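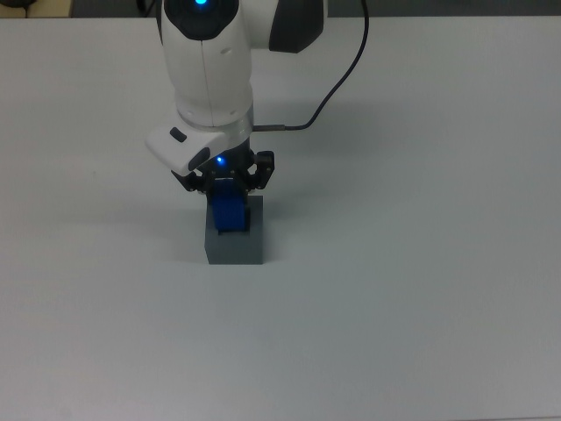 White arm holding a blue part in a gray block.

Barkex 220 Hitch Cargo Carrier
Item no. 3007
In stock at Jimholm

Steel cargo carrier for SUVs, crossovers and pickups with a 2 in. receiver. Rated load 300 lb, spread evenly over the platform. Check your owner's manual for the tongue weight limit and use the lower of the two numbers.

Platform width: 68 in.
Finish: black powder coat
Folds up against the tailgate when empty
Hitch pin and clip included
Straps and cargo net sold separately

Does not fit 1-1/4 in. receivers. On vehicles with a rear-mounted spare, order the Civus extension tube as well. With the platform folded up, some power liftgates will not open all the way. The plate bracket is an add-on from Chettiar and bolts to the right or left side.

Carriers bought before April came with the older pin. Replacement pins are free at the parts counter.

For fit questions ask for Wiremu Kerslake in Parts. Price good through 5/19/26. Installation extra.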